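Work & Automation — Week 11 notes
Mon 24 November

Reading for today: the Clenach canteen case (packet, second half). If you havent read it, skim the shift tables at least.

Recap from last time — a job is a bundle of tasks. Machines take tasks, seldom the whole bundle. So ask which tasks go, which stay, which are new.

The case. Clenach runs a staff canteen, 1530 covers on a full day. Dish room used to be one job title: scrape, load, unload, rack, stack, carry. In May they put in a robot arm from Nelum for the racking step. Plates and bowls, upright, one slot each. Same people on the shift, different day.

What went: the repetitive reach and place. Sore wrists were the main complaint in the old survey.

What stayed: scraping, anything greasy or chipped, pots, the floor. Also judging what's clean enough. Management had assumed this was a small part of the job. Staff disagreed, see their comments in the packet.
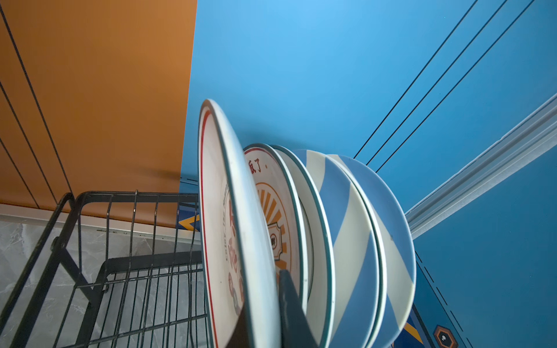 What's new: clearing jams, sorting dishes by size before they reach the arm, logging stops on the Kudix tablet. Training for this was 15 minutes. No change in pay grade. Keep that in mind for the wage discussion next week.

Pace. Before, the crew slowed down and sped up together. Now the arm sets a steady beat and people wait for it or chase it. Two of the staff comments call this the worst part, one calls it restful. Dont average these out in your essays.

Talk. Racking was done in pairs, side by side. Now one person per station. Small thing on paper — but it's where new hires learned the room.

Compare Dabbas (laundry, last week). There the staff were asked before the machine was bought, and they picked which step to hand over. At Clenach they were told after. Similar equipment budgets, very diffrent mood.

Terms to know: task bundle, machine pacing, residual work, deskilling / reskilling.

For next time: 200 words on one residual task from a job you've had. Who does it, is it in the job description, would you notice if it stopped. Bring a printed copy.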